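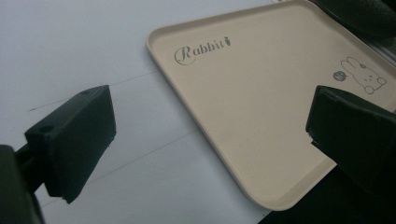 The Last Bus to Drarno

Iona Mowat had never in her life won anything, so when the letter came saying her plum jam was through to the final at Drarno, she read it standing in the hall with her coat half on and then read it again to the cat.

The final! Twenty jars out of everything the valley had sent in, and one of them hers, the batch she'd nearly thrown out (she had let it catch on the bottom of the pan while she was on the phone with her sister).

She took the bus over the pass with the jar wrapped in two sweaters on her lap. It was the best ride she could remember. The snow had pulled back to the tops and every ditch was running, and at Gondevdale a man got on with a crate of hens and sat down right across from her.

"Show hens?" she asked.

"Just hens," he said. "I'm taking them to my mother. What's in the sweaters?"

She told him, and once she had started she told him all of it: the tree behind the wash house, the burnt batch, the letter. He listened the whole way up the hill. His name was Nelu Matei and he had opinions about plums. He thought they should be picked a day too early. Iona thought this was madness and said so, and they argued happily through six villages while the hens muttered and the driver turned his radio up.

At the top the bus stopped to let the engine cool, and everybody got out. Oh, the air up there! You could see clear down to the lake, blue as a plate, with Drarno laid out along the near shore and flags up on the market hall.

"I'd like to try it," said Nelu. "If it wins I'll never get near it."

"It has to be sealed for the judges."

"Of course. Yes."

She looked at the flags. She thought about the judges with their little spoons, a scrape each and on to the next jar. Then she thought about the loaf she'd seen sticking out of his bag since Gondevdale.

The lid gave with a pop that made the hens jump. They ate it off torn bread, leaning on the warm side of the bus, and the driver came around to see what the noise was and had some too.

"A day too early," Nelu said with his mouth full, "would have ruined it."

"Say that again," said Iona, and cut him another piece.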